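Nov 2, 2018 - teleop notes, basket task (Iline bench)

Yevdokiia driving, me logging. Goal for today: lift dark basket by the rim, set it down left. Basket empty for all of these, no payload until the grasp is boring.

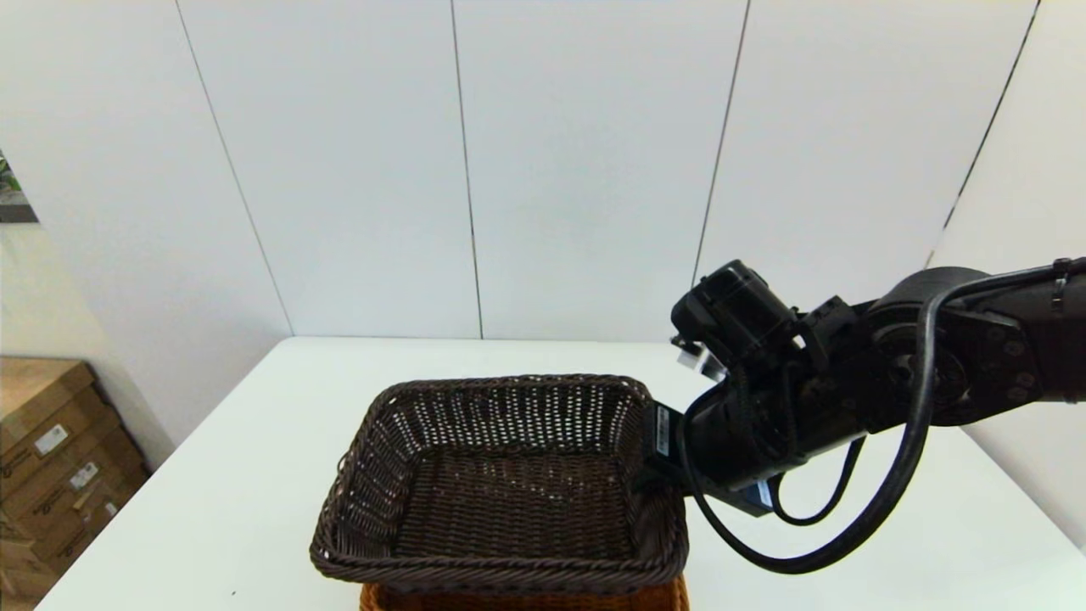

Approach from the right is OK now. Trouble is still the last bit before closing. Operator can't judge depth on the braided rim, too dark, so she either stops short or bumps it. Slowed the master scaling way down near contact and that helped alot. Ask Mwanahawa if we can put the scaling on the foot pedal.

Kept 13 demos. Threw out 6, mostly bumps, one where I forgot to start the log (sorry).

Cable loop at the wrist: watch it when rolling past level, it tugs and you feel it in the handle. Re-clip before next session.

Tried hand guiding too, gravity comp on. Smoother paths but Y. says her wrist hurts after a few, and the arm sags when you let go. Payload number in the config is still the July one?? check.

Timeout on the remote link set to 500 ms, was tripping at the old value.

Todo
- rim grasp from the corner, not the long side
- copy demos to Arham, last upload stoped halfway
- lighter basket next, same start pose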